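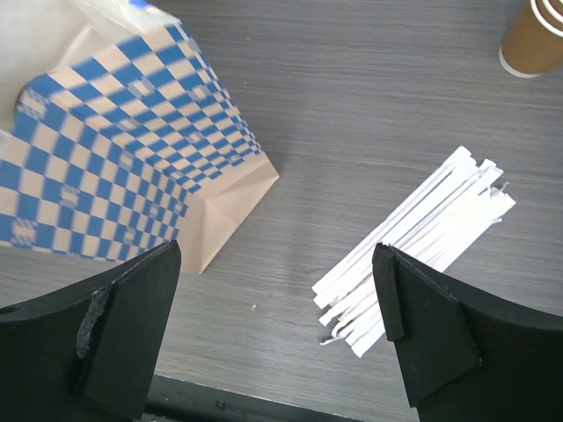
Greifpolicy lässt den Becherträger in der Tüte nicht los
Forum Manipulation > Imitationslernen

poojary_lab
Wir trainieren eine Policy auf 3000 Schritte (Colum, zwei Finger, Kamera am Handgelenk). Aufgabe: Becher samt Träger in eine Papiertüte packen. Auf der freien Tischfläche stimmt die Greifpose. Über der Tüte bleiben 18 von 18 Versuchen hängen: Die Finger öffnen nur einen Spalt, dann stoppt die Vorhersage. Liegt das an den Daten oder am Aktionsraum?

Ansicht von oben in die Tüte, Träger und Becher mit schwarzem Deckel auf dem Tütenboden, Fingerspitzen leicht geöffnet:

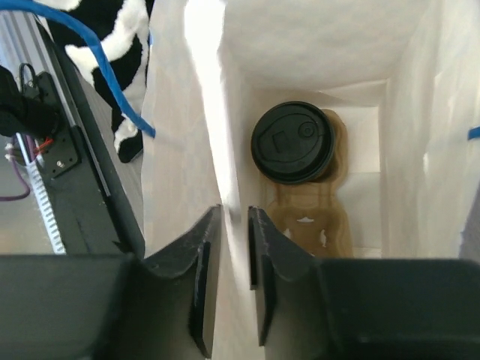
Antworten

Skarkosgate
Vermutlich die Daten. Beim Ablegen verdecken die Finger den unteren Teil des Trägers, und weißes Papier füllt den Großteil des Bildes. Die Policy sieht kaum Unterschiede zwischen »noch absenken« und »loslassen«. Abhilfe:
1. Greiferweite als Zustand mitgeben, am besten die letzten 2 Werte.
2. Öffnen in den Demonstrationen zügig ausführen. Pausen vor dem Loslassen lernt das Netz mit — danach steht es.
3. Pausen herausschneiden, neu trainieren.

brullitz
Mehr Daten aufnehmen. Hat bei uns geholfen.

colum_nutzer
Zu Punkt 1: Den Sollwert nicht mit dem Istwert verwechseln. Bei uns war der Istwert als Aktion gespeichert, die Greifkraft ging dadurch verloren. Außerdem die Länge der Aktionsblöcke prüfen; mit kurzen Blöcken blieb der Arm an derselben Stelle stehen.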